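Writing the rules before the robot moves

Shahnaz Seneviratne keeps a printed checklist taped inside the door of the lab at Burberg. It has 75 lines. When she started as safety lead for the household robotics group, it had 8.

"People assume the long one is stricter," she said. "Mostly it's more specific. The old one said 'check the gripper.' Check it for what? Everyone did something different and signed the same box."

Seneviratne's job is to decide what an arm has to do in simulation before it is allowed to do the same thing on a bench with a person in the room. The group's internal standard for this is called Fuvalura, after a piece of software it replaced, and version 2 came into use in July. I met her in the small kitchen next to the lab, where two of her colleagues were arguing over a timetable.

The main change in the new version is that a task has to be written down before anyone runs it. The engineer states what the arm will touch, how hard it may push, and what counts as a stop.

"It used to be that someone ran a task until it looked good, and then wrote up what it did," she said. "You can't fail a test like that. I did it myself for years."

Each task then needs 101 clean runs in a row. I asked where the number came from.

"It was a hundred. Ehab wanted one more so that nobody could set the counter to a hundred and go to lunch. I don't defend it as science."

Ehab Bouazza, who maintains the simulator, disputes this account. He says the extra run was there to catch a reset problem, where the first attempt after loading started from a slightly different pose than the rest. The problem has been fixed. The number stayed.

Both of them agree that the rule about stops matters more. An arm that stops because it is unsure counts as a clean run, provided it stops where the written task says it may. Under the earlier rules a stop was a failure, and engineers tuned them out.

"You were paying people to make the robot less careful," Seneviratne said. "Not with money, but it was their numbers on the wall."

She is also firm about lighting and backgrounds. A task that has only been tried in an evenly lit room with plain walls doesn't pass. Dark cabinets, patterned tile and shadows over the part the arm needs to reach are all on the list – lines 31 to 44, which the engineers complain about the most.

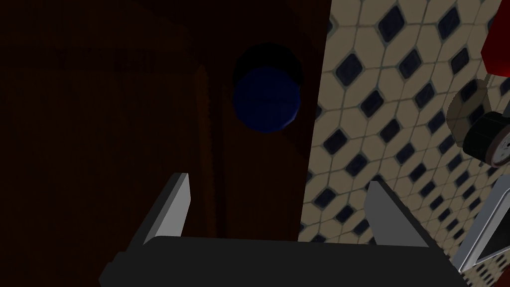 "They say nobody's kitchen is that dark," she said. "Mine is. I cook in it."

Reviews are done by someone from outside the project. Mostafa Ouazzani handles most of them and is known for sending tasks back over a single word. He returned one last spring because it said the fingers should be "open" without giving a width. Seneviratne thought that was fussy at the time. She has since added a line for it.

The part she is least happy with is what happens after a task passes. A change to the arm's software is supposed to send every task that depends on it back through the runs, but deciding which ones depend on it is still done by hand.

"We get it wrong in both directions," she said. "We repeat things we don't need to, and I'm sure there's something we should have repeated and didn't. I'd like that sorted before version 3."

She had a review at four o'clock and took the timetable with her.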